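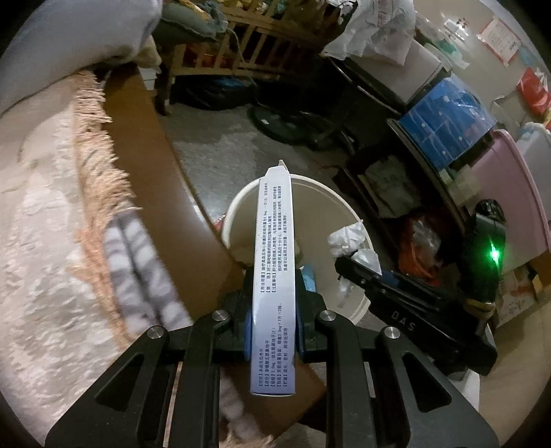

Anjani Liew had promised her aunt that the medicines would be sorted before supper, and by four in the afternoon she had got as far as sitting down on the floor with them, which she felt was a decent start. The bucket was beside her for whatever had to go, and the blanket with the long tassels had slid down off the chair again, as it always did, and she let it stay.

The long white box she knew at once. Her uncle had brought it home to Plitstead the spring he came back from Tambunan with a bad chest and a suitcase full of dried fish (oh, the smell of that suitcase!), and he had sworn by it ever after, though he never could read the small Chinese print and took it whenever he remembered.

"Is it old?" called her aunt from the kitchen.

"Everything in here is old, Auntie."

"So am I. Read me what it says."

Anjani turned it to the window and read slowly, the dosage first and then how it ought to be stored, and her aunt came and stood in the doorway with a tea towel to listen, as if it were a letter from him.

"Well," she said at last, "put that one to the side for now, and do the next."

Last updated: April
642 shares | 4 comments
Contact | © Berudora Stories | Back to top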